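Fewer towels

Posted Nov 27, 2021

When I moved into the apartment on the second floor I owned 34 towels. I know the number because I had to carry them up in bags, and my friend Ayten Dağdelen, who was helping, made me lay them out on the bed before she would carry any more. Some came from my parents, some from a sale, and a few I can't account for. I had been using the same four.

I kept seven. It has been six months and I have not run short, including the week my cousin stayed over.

What I kept

Two bath towels, two hand towels, two for the kitchen and one big old one for the floor when the washer leaks. The bath towels are from Drodora and cost more than I like to spend, but I bought them in May and they still feel the same as they did then. The rest were already mine. The animal shelter across the river took most of what was left. They don't care about stains or frayed hems. They do want them washed first.

Washing

I used to put in too much detergent. Güven Kozan, who ran the laundromat near my old place, told me to cut it in half and stop using fabric softener on anything meant to dry you. Softener leaves a coating and the water just slides around on it. It took three or four washes before my old towels came back to normal. One of them never did and went to the floor.

I wash them warm and hang them on the rack by the kitchen window. In winter they take a day and a half to dry, and they come out stiff. A good shake before hanging helps some. If they are still stiff I put them in the dryer for ten minutes and leave it at that.

I fold them in half the long way, then in thirds. The shelf in my hall closet is shallow and this is the only fold that fits with the door closed. My mother does quarters and then rolls them, and we have stopped discussing it. 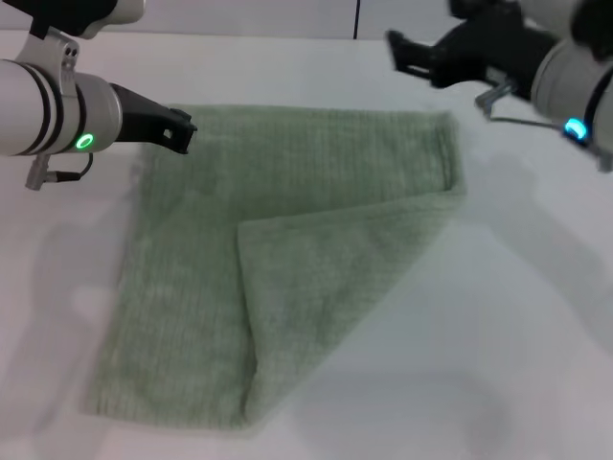 What I would do differently

I would not have bought the storage bins. Before I sorted anything I spent 200 on a set from Revach, with lids and labels, thinking the problem was where to put things. Two of them now hold winter hats and the others are stacked inside each other behind the door.

I would also have started with the sheets. I still have too many of those, and half of them fit a bed I sold years ago. Eylül Kılıçarslan has asked for the old cotton ones to cut up for quilt backing, so I need to go through the pile before she comes by — probably after the holidays. The tablecloths are next after that. I own one table.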